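Unit 4: The play kitchen corner
February 2023, notes for students of early childhood care, second group

Please read these notes before the practical hour. They follow the lecture of Caroline Rweyemamu, and the part on storage was added by Shabani Obura after the questions of the first group.

**1. Why we begin with the kitchen**

Most children know a kitchen before they know a shop or a school. They have seen somebody wash, cut, stir and wait. In the play kitchen they repeat these actions in their own order. A child of two years may only carry one thing from the sink to the cooker and back again. A child of four gives the thing a name, and the name can change every minute.

**2. Fixed parts and loose parts**

*Fixed parts* are those which stay in their place: counter, cooktop, sink, tap, hood. They tell the child which action belongs where.

*Loose parts* are those which can be carried. We divide them again:

- parts with one clear meaning, such as toy fruit or a toy egg
- open parts, such as blocks, rings and pieces of cloth

At the Olum nursery the shelf had 50 loose parts, and the children mostly threw them in a heap. The staff left seven on the counter and kept the others in a box. The play became longer and calmer. Do not take the number seven as a rule. Try it with your own group.

**3. Blocks as food**

A plain block is good food, because it can be bread today and soup tomorrow. When a child puts one block on another on the cooker, do not ask at once "What is it?" Wait, and listen to which word the child uses. Write this word in your observation sheet.
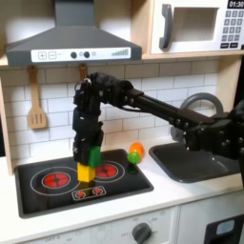
Should we correct a child who puts the food directly on the burner without a pan?

Leave it as it is, and put a pan within reach so the child can choose it later.

**4. For the practical hour**

Work in pairs. Set up one counter with both kinds of loose parts, green and yellow blocks included, and draw a small plan of it. The sheets are to be handed in before the April break.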